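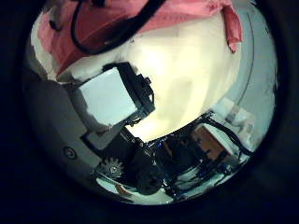 Protokoll der Besprechung zur Fassadenverkleidung, Wohnanlage Skastlow

Datum: 19. Dezember 2024
Ort: Besprechungsraum im Büro Brunoler, Erdgeschoss
Anwesend: Torunn Halvorsen (Bauherrschaft), Katsuhiko Okabe (Büro Brunoler, Planung), Shiyu Dong (Bauleitung), Greer Baxter (Firma Brimwood, Lieferung der Verkleidung)
Entschuldigt: Ghislain Zacharias (Firma Liao, Montage)
Protokoll: Shiyu Dong

TOP 1 Protokoll der letzten Sitzung
Das Protokoll wird mit einer Änderung genehmigt. Unter TOP 4 muss es »Nordgiebel« heißen, nicht »Nordseite«. Frau Dong verschickt die berichtigte Fassung.

TOP 2 Auswahl der Paneele
Herr Okabe fasst den Stand zusammen. In der engeren Wahl sind noch zwei Ausführungen der Firma Brimwood: Faserzementpaneele mit Holzstruktur und glatte Paneele derselben Stärke. Die Bauherrschaft bevorzugt die glatte Ausführung für die Straßenseite. Für den Hof wurde noch keine Festlegung getroffen.

Greer Baxter weist darauf hin, dass beide Ausführungen mit derselben Unterkonstruktion montiert werden können. Die Fugenbreite beträgt in beiden Fällen 7 mm. Unterschiedlich sind die Lieferzeiten – die glatten Paneele sind in 9 Wochen lieferbar, für die strukturierten kann Brimwood derzeit keinen verbindlichen Termin nennen.

Beschluss: Die Straßenseite und der Nordgiebel werden glatt ausgeführt. Die Entscheidung für den Hof wird auf die nächste Sitzung vertagt.

TOP 3 Farbton
Es liegen Handmuster in Hellgrau, Sandgrau und einem dunklen Grünton vor. Frau Halvorsen möchte den Farbton nicht anhand der kleinen Muster festlegen und bittet um eine Musterfläche am Gebäude. Herr Okabe schlägt dafür das Feld neben dem Hauseingang vor, dort lassen sich Paneel, Eckprofil und Fensteranschluss zusammen beurteilen. Der Grünton wird nach kurzer Aussprache nicht weiterverfolgt.

Brimwood stellt die Paneele für die Musterfläche kostenfrei. Die Montage ist im Angebot der Firma Liao nicht enthalten und muss gesondert beauftragt werden.

TOP 4 Unterkonstruktion und Dämmung
Die Prüfung des Untergrunds ist abgeschlossen. Am Nordgiebel ist der Altputz auf größerer Fläche hohl und muss vor dem Setzen der Konsolen abgeschlagen werden. Frau Dong holt dafür ein Nachtragsangebot ein.

Für die Hinterlüftung sind im Detailplan 50 mm vorgesehen. Greer Baxter fragt, ob das Maß am Sockel wegen der vorhandenen Lichtschächte gehalten werden kann. Herr Okabe prüft das und ergänzt den Schnitt. Das Lüftungsprofil unten soll ein Insektenschutzgitter erhalten, bisher fehlt es in der Stückliste.

TOP 5 Mengen und Bestellung
Nach dem aktuellen Aufmaß werden für die Straßenseite 102 Paneele benötigt. Der Verschnitt ist darin enthalten, die Reserve für spätere Reparaturen noch nicht. Frau Halvorsen wünscht eine Reserve aus derselben Charge. Über die Menge besteht noch keine Einigkeit, auch die Lagerung ist offen – der Keller ist nach Ansicht der Bauleitung zu feucht.

Die Bestellung wird erst nach Freigabe der Musterfläche ausgelöst.

TOP 6 Termine
Herr Zacharias hat vorab schriftlich mitgeteilt, dass die Firma Liao im März mit dem Gerüst beginnen kann. Die Stellfläche im Hof muss bis dahin frei sein. Frau Halvorsen informiert die Mieter per Aushang.

TOP 7 Verschiedenes
Die Briefkastenanlage muss für die Montage versetzt werden. Eine provisorische Lösung neben der Durchfahrt ist möglich. Die Außenleuchten werden nicht erneuert, benötigen aber längere Kabelauslässe.

Offene Aufgaben
Okabe: Schnitt Sockel, Ergänzung Stückliste
Dong: Nachtragsangebot Altputz, Anfrage Liao zur Musterfläche
Baxter: Liefertermin strukturierte Paneele, Paneele für Musterfläche
Halvorsen: Aushang, Lagerort für die Reserve

Der Termin der nächsten Sitzung wird nach Rücksprache mit Herrn Zacharias per E-Mail mitgeteilt.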